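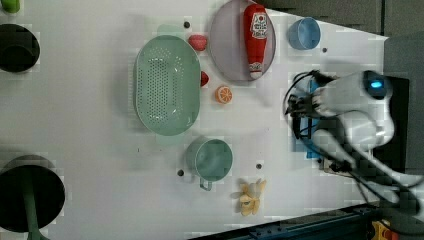 Our class project at Urnen is a pick and place task for the Josis student meet, and we have 4 class sessions left before we have to freeze the code. The job is "clear the plate, then put the food items in the colander." The arm comes in from the right side of the table and everything gets picked from above. We trained on recorded demonstrations, 387 of them, done by students driving the arm by hand. Small food pieces are fine when they sit out in the open. Our two problem objects are the ketchup bottle lying on the plate and the little red piece tucked up against the right rim of the colander. For the bottle, the gripper goes down in a good spot and then closes at the wrong angle. For the red piece, it tends to come down on the rim.

Things we have tried so far: slowing down the last part of the approach, more demos of just the bottle, and raising the hover height. Slowing down helped a little. The extra bottle demos made no difference that I could see. Raising the hover height made things worse, and we put it back.

Software is Muvel, the version our teacher set up in October. I'm the one on the team who does the training runs, so ask me for settings and I'll post what I can.

Posted by drawbar_7

Re: Gripper closes at wrong angle on bottle, hits colander rim
What rate are you recording at, and how is wrist rotation stored? If it's stored as a plain angle you can get a jump where it wraps from one end to the other. The model averages the two sides and you get an angle in the middle that is wrong for both. A round-ish toy won't show it. A long thing like a bottle will.

Posted by pk_lathe

Re: Gripper closes at wrong angle on bottle, hits colander rim
20 per second. Wrist is a plain angle, in degrees. I didn't know that was a problem. I looked through some of the bottle demos after reading your post and two of our drivers come at it with the wrist turned opposite ways. Both work when a person does it.

Posted by drawbar_7

Re: Gripper closes at wrong angle on bottle, hits colander rim
Then that's your bottle bug, or most of it. Store sine and cosine of the angle in place of the angle. Also pick one wrist direction for the bottle and make everyone use it. Muvel has a convert tool for old recordings, so you don't have to redo all of them.

Posted by pk_lathe

Re: Gripper closes at wrong angle on bottle, hits colander rim
I'd go a different way. With so few sessions left I would stop training on demos for the bottle at all. Use a detector to find the bottle, get its long axis, and rotate the gripper across it with ordinary code. We did that for Josis last year with a spray bottle and it took an afternoon. You can still let the learned policy do the fruit.

Posted by coldstart

Re: Gripper closes at wrong angle on bottle, hits colander rim
I don't like mixing the two that late. Now they need a detector, they need the camera calibrated to the arm, and they need something that decides which part is in charge. If any one of those breaks at the meet, the whole run stops. Converting the angles is a small change to something they already have working.

Posted by pk_lathe

Re: Gripper closes at wrong angle on bottle, hits colander rim
They may already have a detector. Most Muvel classes do the labeling unit first. drawbar, do you?

Posted by coldstart

Re: Gripper closes at wrong angle on bottle, hits colander rim
We do. The other half of the class labeled 3,064 stills earlier in the term and trained one. It finds the mug, the cup and the colander well. It mixes up the small red pieces with each other. It only gives upright boxes, so no long axis. I don't think we have time to relabel.

Posted by drawbar_7

Re: Gripper closes at wrong angle on bottle, hits colander rim
Upright boxes won't give you the angle, true. You could crop to the box and threshold on red, then fit a line to the blob. The bottle is red and the plate isn't. But okay, it's more work than I was picturing.

Posted by coldstart

Re: Gripper closes at wrong angle on bottle, hits colander rim
The white label would cut your red blob into pieces. Doable, but I've had a bad week with exactly that on a soup can.

On the rim thing. Is the colander always in the same place and turned the same way in your demos? If it is, the policy may just be going to the spot where the red piece usually is, and the rim is in the way whenever the piece lands a bit to the left of that.

Posted by nine_volt_sue

Re: Gripper closes at wrong angle on bottle, hits colander rim
Pretty much always, yes. Long way running from the far side of the table to the near side, left of the plate. We were told to keep the big stuff fixed so the scoring would be fair between teams.

Posted by drawbar_7

Re: Gripper closes at wrong angle on bottle, hits colander rim
Fixed for scoring doesn't have to mean fixed for training. Shift it by a hand width in either direction while you record. Check the rules, but as I read them Josis only cares what the table looks like at the start of a scored run.

Posted by nine_volt_sue

Re: Gripper closes at wrong angle on bottle, hits colander rim
Disagree for this case. If the scored layout has the colander in one known place, every demo with it somewhere else is time you spent on a situation you won't be scored on. With the sessions they have left I would record the exact scored layout over and over and only move the small food.

Posted by coldstart

Re: Gripper closes at wrong angle on bottle, hits colander rim
That works until someone bumps it. Last year we had a table where the colander was off from the drawing by a couple of fingers and the judges said it was within tolerance. Every team that had trained on one position had a bad morning.

Posted by nine_volt_sue

Re: Gripper closes at wrong angle on bottle, hits colander rim
Lurker here, we use the Hosoda finger pads on our arm and had the same rim trouble with a mixing bowl. The pads are thicker than the stock fingers. We had to have the gripper open less on the way down when the piece was next to a wall. If it goes down fully open, one finger is always going to land on whatever is beside the target. Check how wide your drivers have it open in the demos. Ours all opened it the whole way every time out of habit.

Posted by marl_and_clay

Re: Gripper closes at wrong angle on bottle, hits colander rim
Ours too. I never thought about it. We have the stock fingers, but the opening is still wide compared to the small red piece.

I talked it over with the team and we made a plan for the next session. Please poke holes in it.

1. Convert all the old recordings to sine and cosine with the Muvel tool. Retrain with nothing else changed so we can tell what that did by itself.

2. Record new bottle demos with one agreed wrist direction. The table gets set the way we expect to be scored, with the toaster oven on the right side, the bottle lying on the plate with the cap toward the near edge, the light blue cup past the plate, and the mug and the banana on the near side. Half the new demos move the colander a little, half don't. That was the compromise. 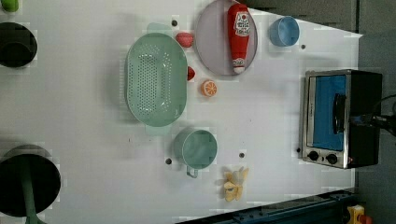
3. Record new demos of the piece by the rim with the gripper only part open on the way down. If it sits too close to get a finger in, the driver turns the wrist so the fingers are in line with the rim.

4. Run the new policy against the old one on the same starting layouts, and keep whichever does better. No mixing in other changes that day.

Posted by drawbar_7

Re: Gripper closes at wrong angle on bottle, hits colander rim
Good plan. One thing on step 2. Is the oven in your older demos? If part of the set has it and part doesn't, the model can end up treating the oven as a sign of which way to act. I'd look at that before mixing old and new. Also watch the elbow clearance with a tall thing on the same side as the arm.

Posted by pk_lathe

Re: Gripper closes at wrong angle on bottle, hits colander rim
Some have it and some don't. It was out for the first batch. I can sort them by folder, so I'll try one training run with only the oven ones and see how much we lose.

Posted by drawbar_7

Re: Gripper closes at wrong angle on bottle, hits colander rim
For step 4, write down the layouts before you start. Your tabletop has those small holes in it, which makes good marks. We wrote our positions as "mug handle toward the near edge, hole to the left and hole to the right" and a new person could reset the table without asking anyone. Tape works but it shows up in the camera and you have to remember to leave it on.

Posted by nine_volt_sue

Re: Gripper closes at wrong angle on bottle, hits colander rim
I still think the colander should stay put, but fine. Splitting it half and half means you won't learn which of us was right. Tag the two halves at least.

Posted by coldstart

Re: Gripper closes at wrong angle on bottle, hits colander rim
Will tag them. The holes are a good idea, we had been going off a phone picture and arguing over it.

The convert tool gave me an error on the first folder, something about a missing wrist field. Is there a flag for recordings made before the October update?

Posted by drawbar_7

Re: Gripper closes at wrong angle on bottle, hits colander rim
Yes, there's a legacy option in the convert settings. Turn it on for that folder only. If you run it on the newer ones it will convert the angle twice and you'll get garbage. Make a copy of everything first.

Posted by pk_lathe

Re: Gripper closes at wrong angle on bottle, hits colander rim
That cleared the error. Copy is made and the rest of the folders are converting now. I'll post the old against new numbers after the session.

Posted by drawbar_7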